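# Week 6: Where the money in a shirt goes

Okay, picking up where we stopped last time. We had our plain cotton shirt, we had the made-up town of Brotau where it gets sewn, and we had the port at Vemell where it goes on a ship. I promised we'd finally put some numbers on it.

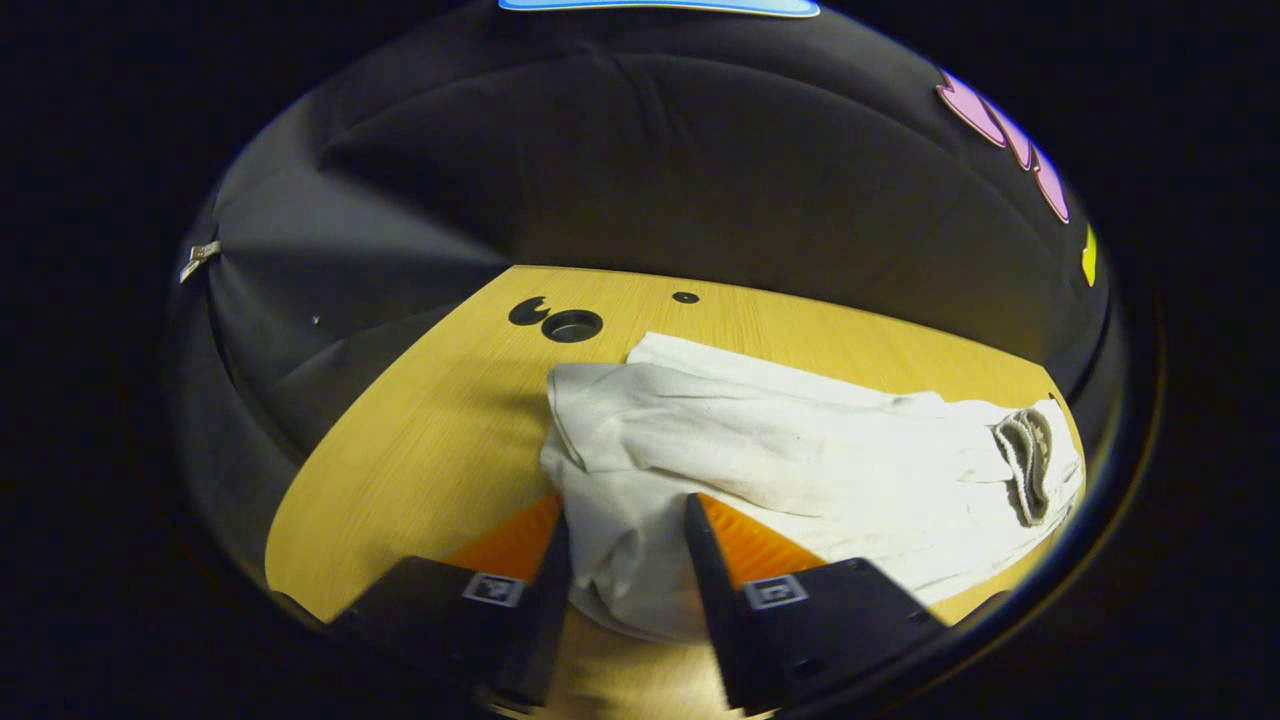
So let's start with the order itself. A buyer - I'll call the company Marinho, same as in the reading packet - wants 1,000 shirts. It doesn't own a sewing machine and it doesn't want to. What it owns is a name, a bunch of store leases and a very good idea of what people will pay. Keep that in mind, as most of you put the factory at the center of the chain on the last worksheet, and I want you to try putting the buyer there instead.

## Fixed costs and why small orders hurt

Before anybody sews anything, the factory has to make a pattern, cut a sample, mail it, wait for comments, and set up the line. In our case that all comes to $207. It's $207 if the order is for ten shirts and it's $207 if the order is for 1,000. That's what we mean by a fixed cost.

Do the division yourselves:

- 10 shirts: $20.70 of setup on each one
- 74 shirts: just under $2.80 each
- 1,000 shirts: a little under 21 cents each

I picked 74 for the middle one so you couldn't do it in your head (sorry!). Look at how fast the number drops at first and how little is left to gain later on. If you plot it you get a curve that dives and then goes almost flat, and we'll be seeing that same curve again when we get to shipping.

A few of you asked in the last session why a small brand can't "just pay a bit more" and get the same shirt. Well, it can, but the bit more is sometimes bigger than the cloth and the labor put together.

## Variable costs

These are the ones that grow with every shirt: cloth, thread, buttons, the sewing time, the bag it gets packed in. Cloth is usually the biggest piece. People tend to guess labor, and I guessed labor too when I first took a class like this one.

One thing to watch for is waste. You can't cut a shirt out of cloth without leaving scraps between the pieces, and the factory pays for the scraps as well. A good cutter who lays the pieces out tightly can save more than you'd get by haggling over thread all afternoon.

## Shipping and the middle people

From Brotau the boxes go by truck to Vemell, and from there a freight agent called Netport finds them space on a ship. Netport never touches a shirt. It knows who has half a container free, and it charges for knowing.

Is that a real service? We argued over this for most of an hour last year and I loved it, so come with an opinion. My own view is yes - try finding half a container by yourself - but I can be moved.

## Who carries the risk

This part is short in the book and I think it's too short. Ask at each step: if the shirts don't sell, who is stuck with them? If Marinho pays on delivery, the factory has already bought the cloth and paid its people, so it has been lending money to its own customer for months. There's no line for that on the invoice, but it costs something.

## For next time

Read the chapter on markups up to the part about outlet stores. Then take one thing you own, sketch its chain on a single page, and mark which costs are fixed and which are variable. Pencil is fine. Bring it on paper, please, as we'll be swapping them.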